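Watched the Skudberg finale last night, then watched the last 17 minutes again because I was sure I'd missed a scene. I hadn't. They just didn't shoot one.

So, a gripe. Period dramas on TV have stopped letting people do their jobs on screen. Skudberg is a show about a traveling mind-reading act in a mill town, and across a whole season we get the act itself maybe twice. Both times chopped to bits. A hand, a gasp, a lady in a hat, applause. Cut to the dressing room, where somebody is sad about their father.

I like sad about their father! Fine. But I came for the act.

Compare Saswood, which had no money at all and looked it. Same four streets every week, same carriage, same horse I'm fairly sure. But when the medium in Saswood did a sitting, you sat through the sitting. Long take, wide shot, no music. The slate writing bit in the third episode goes on so long you start looking for how it's done, and thats the whole pleasure. You're in the parlor with the rest of the suckers. When she gets caught out later in the season it hurts, and it hurts because you watched her be good at it.

Skudberg tells us its guy is the best in the country. Everyone says so. Newspapers spin toward the camera saying so. I'd have taken one clean trick over all the newspapers.

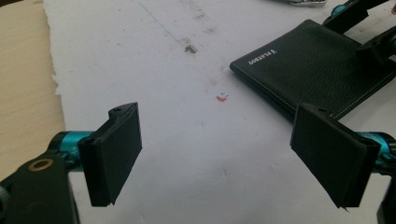

Vol. 12, No. 4

People will say the modern audience won't sit still for it. I don't buy that. The same audience watches strangers restore rusty hinges for 40 minutes with the sound off. We love watching somebody do a thing properly. Give me the cards on the table and hold the shot. If the actor can't do it, hire a double with nice hands, they did that in the old movies all the time and you only noticed if you wanted to.

Which brings me to Idis. Six episodes, streaming, came and went in November with no promotion that I saw. A rope escape act, small-time, married couple. Not a great show. The accents wander all over the place and the villain is a bank. But the two leads plainly learned the knots, or learned enough of them, and there's a stretch in episode two, backstage, no dialog, where she ties him up wrong on purpose and he knows it and lets her. Best scene about a marriage I saw all year. You could not write that scene for Skudberg. Nobody in Skudberg touches anything.

Money is part of it I guess. Skudberg reportedly filled its theater with 400 extras for the big night, all in costume, all with those little opera glasses. Saswood had what, a dozen people on folding chairs? And it's Saswood I remember. A crowd only matters if they're looking at something.

One more and I'll quit. Doãn, the miniseries, gets a pass from most critics on the grounds that it's "not really about" the puppet theater. OK. But then why set it there. Why build the water stage, why spend the opening on carving and lacquer (lovely, by the way, the only part I rewatched) and then leave all of it in a shed by episode two so two brothers can argue about a will. You can argue about a will anywhere. I've got cousins.

And I know somebody's going to write in that the brothers ARE the puppets. Yes. I got it. I got it in the first ten minutes.

Next season of Skudberg is already ordered, apparently with a spirit cabinet and a rival act. I'll watch, I'm weak. My request is small. Put the rival on a bare stage, let him do his best piece start to finish, one angle, and don't cut to anybody's face untill he's done. If it runs long take the time out of the newspapers.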